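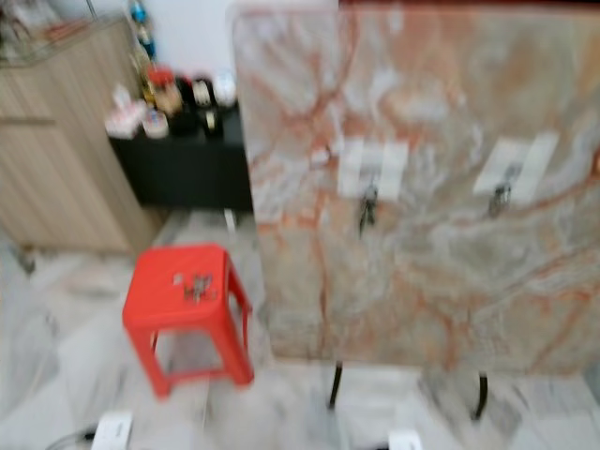

The Front Room at Turgate
Gallery 4 - Furniture and Surfaces
Posted Jan 22, 2026

The front room is the first one you come to at Turgate. It was furnished over one winter with a mix of new pieces, older pieces, and stone from the Pētersons yard in Tinville. This page covers the stone, the seating, and the storage. The kitchen and the back rooms have their own galleries, linked from the main page.

The marble slab
The slab is the largest thing in the room. The base color is pale gray and off-white, with veins in orange, rust, and salmon pink that branch and swirl across the face. There are a few cloudy white patches in between. It has a polished finish and it stands upright on thin black legs, so you can see a strip of floor under the lower edge.

Pētersons had two slabs from the same block. The other one was grayer and had much less orange in it. We went back and forth on that one because it would have been easier to match with other furniture, but the warm veins made the decision in the end. The slab weighs 164 pounds and came on a flatbed. Getting it through the front door took most of a morning.

It shows more color in the morning than it does later in the day. By late afternoon the orange goes toward brown and the gray takes over. If you are choosing stone for a room like this, ask to see it upright. At the yard the slabs are often laid flat, and the veining reads differently when you are looking down at it.

Attachments on the face
There is a white rectangular patch toward each side of the slab, both at roughly the same height, with a small dark metal clip or hook hanging from each. No holes were drilled in the stone. Pētersons advised against drilling this close to a vein, and we took the advice.

The black cabinet
The low black cabinet is against the back wall, to the left of the slab and partly behind it. The front is plain and dark. It was bought before anything else in the room and has been moved three times. We looked at a white one too, but next to the pale stone it would have disappeared.

Dust is the one complaint. A dark surface needs a wipe more often than a light one, and the front picks up fingerprints. A dry cloth is enough for both. 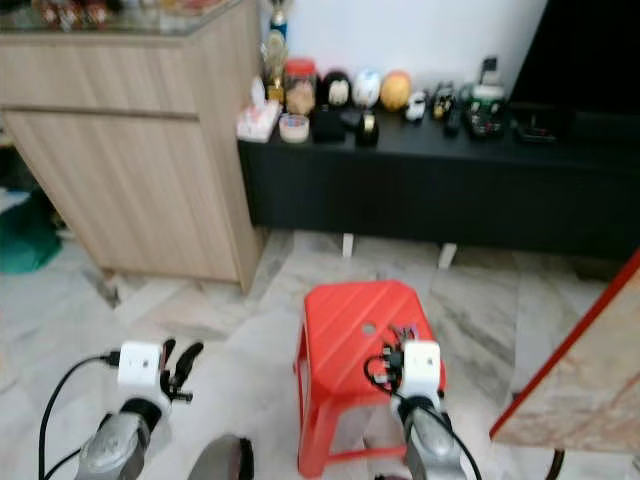
The red stool
The stool is plastic, bright red going on orange, with a square top and four legs that splay out a little. The top is molded with diagonal ribs and has a small round hole in it. Crossbars join the legs under the seat. It came from Drisetier in Tinville, where they sell them singly or in sets of 4. We bought one to see how it held up and have not gone back for the rest yet.

It gets used as a seat, a step, and a side table. Small metal things tend to get left on it. The ribs keep them from sliding around, but they also collect crumbs, so it goes under the tap every week or two. The color was not planned. Drisetier had blue and gray as well, and the gray was out of stock that day.

The oak-finish cabinet
A second cabinet does most of the storage work. It has a pale beige oak finish with a visible wood grain and a glass top. Across the front are horizontal panels with a recessed groove between them for a handle, so there are no knobs to catch on. It stands on short dark feet, which leaves it clear of the floor when the mop comes through.

The price was $798 with delivery. There was a cheaper version without the glass, and in a room that gets less use that one would have been fine. The small colorful items on top - red, gold, and white among them - change with the season and mostly just accumulate.

The floor
The floor is marble tile in pale gray and white, a quieter stone than the slab. It was already in the house and we left it alone. It is cool underfoot in January and very pleasant in July. Furniture legs can mark it, so felt pads went on the heavier pieces. The stool is light enough to do without.

For cleaning we use warm water and a neutral stone soap, the same on the floor and on the slab. Vinegar and lemon cleaners should be kept away from both. There is one dull spot near the door from before we knew that.

Still to do
The light by the back wall needs replacing, and we would like a shelf above the black cabinet. Both are planned for March. New pictures will be added to this gallery when the shelf is up.

Next gallery: Kitchen
Previous gallery: Entry and Stairs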